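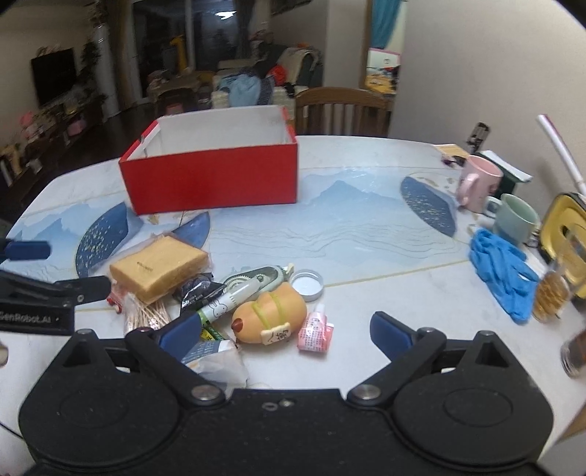 Amin Tenants' Hall, Workroom Group
Minutes, September meeting

Present: Souad Ramadan (chair), Hưng Doãn, Kavitha Thampi, Ibsa Kahsay
Apologies: Thanakorn Thammasiri
Minutes taken by: Kavitha
Start: 6:40 p.m.

1. Last minutes
Agreed, with one fix. The shelf quote was from Plaltia, not Flasier.

2. Zemovex home tidying service
Hưng went over the offer again. Zemovex would supply a sorting arm on a rolling base, set it up, and teach it the jobs we pick. The trial price is $400 a month for 6 months. Training data is collected by hand first, with people using held grippers on ordinary tables, and the arm is supposed to learn from that.

Souad asked what "supposed to" means in terms of a number. Hưng said the brochure gives 80 percent of items placed correctly. Souad asked 80 percent of which items. The brochure does not say. Hưng will ask.

Ibsa said his doubt is with the small stuff. A mug or a shoebox he can believe. A bag of toothpicks, a crumpled snack packet or a pair of thin gloves is another matter, and that is most of what gets left on our tables. He would also like to know what it does with a soft toy that squashes, and whether it can tell a marker worth keeping from a wrapper that should go in the trash.

Kavitha pointed out that the contract says "mixed household objects" and leaves it there. She wants a list attached, with food in wrappers and glass jars named one way or the other. If glass is excluded we should hear it before signing.

Hưng said in fairness that the hand work is done in a real, cluttered living room with chairs in the way, and he would trust that over a clean lab bench. Souad accepted this but said a person's hand is still doing the deciding, so it tells us little about the arm working alone.

Breakages: the service covers its own parts only. No one present was happy with that.

Decision: no trial for now. Bring back when the answers are in.

Actions
Hưng: ask Zemovex how the 80 percent was measured, and for a full run without cuts.
Kavitha: draft the object list and send it around.
Ibsa: find out what the Flasier kit costs without the service plan.

3. Shelves
Plaltia can deliver but not fit. Held over until Thanakorn is back.

4. Any other business
The side door still sticks. Ibsa to plane it.

Closed 7:55 p.m.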